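The Long Table at Paven

Welcome, and do come in! Most of you know the front room at Paven already, but this page is for the tabletops, which get looked at far less than they deserve. Guido Marino has been looking after the wooden ones for 6 years now - he'll tell you all about oiling them if you give him half a chance - and Manuela Negri is the one who keeps finding little things to stand on them. I've put our favorite up first, and I'll be adding more as I get around to it, probably in July when the building goes quiet and I have my evenings back.

Butcher block, with all those long strips running from cream to honey to light brown. I could look at that grain all afternoon, and I have. The white ball has the middle of the table, with a little see-through cup just below it, and then there's the green cactus-like plant (Manuela is terribly fond of anything spiky) and a small clear container with the brightest blue cap you ever saw. Guido would like it known that he still prefers the darker table from Orlandini, and we've agreed to disagree. 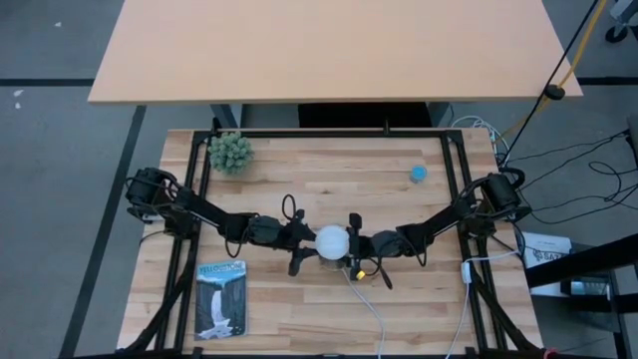
Still to come: the Sunden room

Two more tables in there, and a windowsill I've been promising Manuela I'd include. Please check back!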